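Erkivley Tabletop Kit

The Erkivley is a tabletop robot arm kit made by Dondlow and sold mainly to schools, clubs and small labs. It is best known for pick-and-place work with ordinary kitchen things, a job it handles with real charm for a kit of its size. The first version went on sale in February under the name Drindunetti, which survives as the name of its control software.

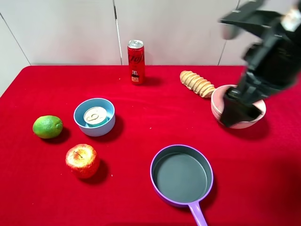

The gripper lowered into a pink bowl during tabletop work.

Setup takes around 20 minutes. The arm bolts to a bench or clamps to a table, and the standard package includes 3 sets of finger pads and a book of 8 starter tasks, all of them fun to run. Designer Caroline Mabula wrote most of the tasks herself, including the much-loved "clear the table."

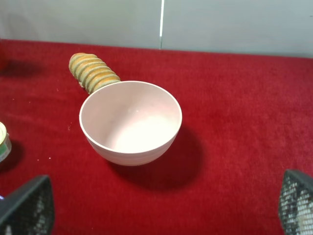

Finger pads are the part of the kit that owners talk about most, and a lively trade in homemade ones has grown up through the De Haan user group, which meets on Saturday mornings. Grip matters a great deal with smooth, rounded things. A deep bowl with tapering sides and a thin rim is a classic test, and a pad with a grid-like texture is one of the surfaces used for it. The group's shared library now holds 100 pad designs, many of them wonderfully odd.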